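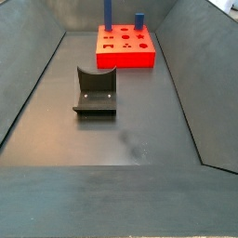

Prinano had failed again, and the club was quiet for a moment. Then the boy with the long scarf said that it was his fault, and the girl beside him said that it was the fault of the floor, and they began to talk all at the same time, as they did every evening.

The school in Ayala gave them the old sewing room from four o'clock until six. There were 11 of them at the beginning of the year. In July, when the heat came, six were left, and these six did not want to leave at all. They had entered the Grudora competition, where a machine must learn to put pegs in their places without any person touching it. The rules were printed on one sheet and fixed to the door. A peg must stand. A peg must not be forced. After the start, no hands.

Their machine was called Prinano because of a mistake in the spelling of another word, which none of them could now remember. The program that decided where the machine should move had its own name, Gita, and was spoken of as if she were a difficult aunt.

"Gita is tired," said the youngest one.

"Gita has done 48 attempts since lunch," said the girl. "She is not tired. She is stubborn."

The teacher sat by the window and corrected homework from another class. She had promised herself that she would not help them. She had studied machines when she was young, and she saw, some time before they did, what the matter was. Gita had learnt the board in the morning, when the sun came in from the left. Now it was late, the light was different, and Gita took every shadow for a hole. The teacher put a red line under a wrong verb and kept silent. It was harder than she had expected.

"Let us go back to the beginning," said the boy with the scarf. He wore it even in summer, and he pulled it when he was thinking. "What does she see?"

They opened the laptop on the long table and looked at the attempts one after another. In the good ones the peg went down softly and stayed. In the bad ones it touched the board beside the hole, leaned, and fell.

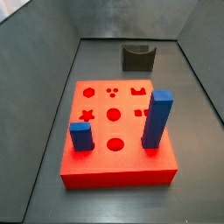
"Stop," said the youngest one. "Go back. Which time was that?"

"Before lunch."

"And the bad ones?"

The girl read the times aloud. The good attempts belonged to the morning, and the bad ones to the afternoon. She read them a second time, more slowly, and the boy let go of his scarf. By the window, the teacher turned a page which she had not finished reading.

"We must close the curtains," said the boy.

"There are no curtains. They took them in the spring."

"Then we need something else."

They went out together, with a great noise on the stairs, and came back with a bed sheet from the house of the youngest one, who lived across the road. It was yellow and had small boats on it. They hung it over the window with clothes pegs, and the teacher had to move her chair. The room became dim, and they switched on the two lamps.

"Now she must learn again," said the girl. "How many times? 1,000?"

"We do not have time for 1,000. Let us give her 50 and see."

The first attempt failed. The second also failed, and the peg rolled to the wall. The youngest one went to put it back and asked permission of Gita before he reached in, very politely, as one asks to pass in a narrow corridor. They did not laugh at him.

At six o'clock the bell rang downstairs. The teacher closed the last exercise book. She ought to have sent them home, and she had the key already in her hand.

"How many are left?" she asked.

"Many," said the boy, without turning his head.

She put the key in her pocket again and carried her chair to the long table. They made a place for her between the laptop and the lamp, and the girl started the next attempt.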